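Weekly arm check - unit 9, after the grip fault
05/10/2026
Filled in by Setareh Yazdani

1. E-stop, both buttons: OK. I hit each one twice, left one feels a bit mushy but it cuts power every time.

2. Left grip hold: FAIL last week, OK now. This is the one that let go of a load in mid-carry and scared the life out of me! Log showed the grip force dropping for 80 ms, then nothing. Priit swapped the Pirnell wrist cable and I've run it 54 times since - no drops.

3. Right grip: OK, though I'd like new finger pads before March.

4. Cords and hoses: WATCH. Any job with a trailing cord needs a person standing by (me, usually). Keep it clear of the wheels, please.

5. Two-hand carry: OK at slow speed. Vacuum by the top handle on the left, hose and wand together on the right.

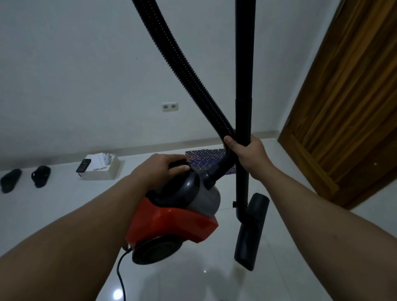
Birutė Grīnberga wants item 2 left open until we've tried a full shift, and she'd rather see the force log than my tally. Fair enough - I'll attach it tonight.

6. Floor clear of shoes and mats before start: NOT DONE. Mine to fix.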